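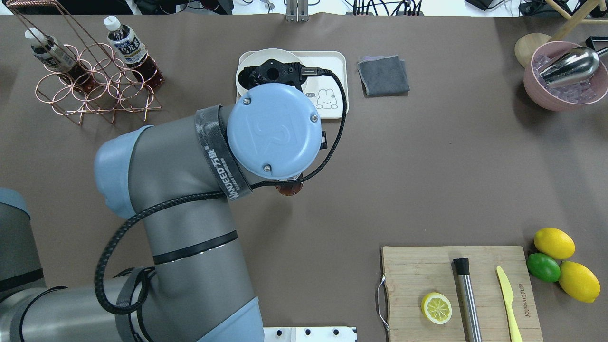

We let and sell houses in Sarstead and the villages up the Cukholm road, and we have been doing it long enough to have sold a few of them twice. One cottage in Staltodden has been through our hands four times. We don't think there's anything wrong with it. People simply fall for the garden in May and meet the staircase in November.

Amato Lettings & Sales began as a single desk at the back of a shop that sold blinds. The blinds paid the rent and the desk was allowed to stay as long as it kept quiet. Eventually the shop closed, the desk remained, and we took over the rest of the floor, along with a sample book of vertical slats that we still can't bring ourselves to throw out. We now have two offices: the one on Market Street, and a smaller one in Cukholm with a door that sticks. Push it hard, low down, near the letterbox.

## What we do

Sales, lettings, and the management of other people's property while they get on with living somewhere else. We look after 287 rented homes at present, from studio flats over the bakery to a farmhouse with seven chimneys and one working fireplace. We also do valuations, for which we make no charge and after which we will not ring you every Tuesday until one of us dies.

We don't do auctions, holiday lets or anything described as an "investment opportunity". There's a perfectly good auction house in the county town and they have better carpets than we do.

## How we write about houses

You may notice that our particulars are shorter than other people's. We have a list of words pinned up over the printer that aren't allowed out of the building. "Deceptively spacious" was the first to go, after a long afternoon trying to work out who was being deceived. "Bijou" followed it, then "benefits from" (a house doesn't benefit from a boiler, it has one), and "sought-after", which is for the seekers to say.

If the third bedroom will only take a bed when the door is off, we say so. If the railway is at the bottom of the garden, it's in the first paragraph, with the time of the first train. Sellers sometimes wince at this. We would still prefer them to wince at the start than to have a buyer walk in, hear the 6.14 go by and walk out again. Most of our sales that fall through do so over money or surveys, like everybody else's, but very few fall through over surprises.

The floor plans are measured by us, on our knees where necessary. Cupboards are shown as cupboards.

## Viewings

All viewings are accompanied by someone who works here and has been inside the house before. We do them on weekdays until 7pm and all day Saturday. Whoever meets you will know where the stopcock is, which way the garden faces and what the neighbours' extension is going to look like when they finally take the sheeting down. If you ask something we can't answer we'll write it down and find out, and you'll hear from us the next working day.

Please bring boots for anything in Staltodden. The lane has been due for resurfacing since before the second office opened.

## For landlords

Our management fee covers inspections, rent collection, the annual gas check and being telephoned about the boiler. It is on the fees page in full, with the VAT already added, and the sheet in the window says the same thing. We inspect every property 2 times a year and send you a written report with the boring parts left in.

We'll also tell you if the rent you have in mind is too high. Some landlords thank us for this and some go elsewhere for a bit.

Repairs under £55 are done without ringing you first, unless you'd like to be rung. Anything larger gets a quote, and we don't add a percentage to the plumber's bill on its way past our desk.

## For tenants

You're also a customer here, even though it's the landlord who pays us. Report a repair by phone, by email or by coming in and pointing at a photograph of it. Heating and hot water go to the front of the queue between October and March. At the end of the tenancy we go round with the inventory and, if you like, with you. Small marks on a wall after three years are known in this office as "three years".

## The bit about the newsletter

Once a month we print a list of everything we have for sale or rent, on paper, and post 3,000 of them through doors in Sarstead and Cukholm. It has a crossword on the back. We've been told the crossword is too hard, and separately that it's too easy, so it stays as it is. If you'd like to be left off the round, tell either office and we'll put your number on the list.

## Finding us

The Sarstead office is on Market Street, opposite the chemist. Parking is free behind the library for the first hour. Both offices close for lunch between 1 and 1.45, apart from Saturday, when we eat at our desks and hope you'll come in after the sandwich.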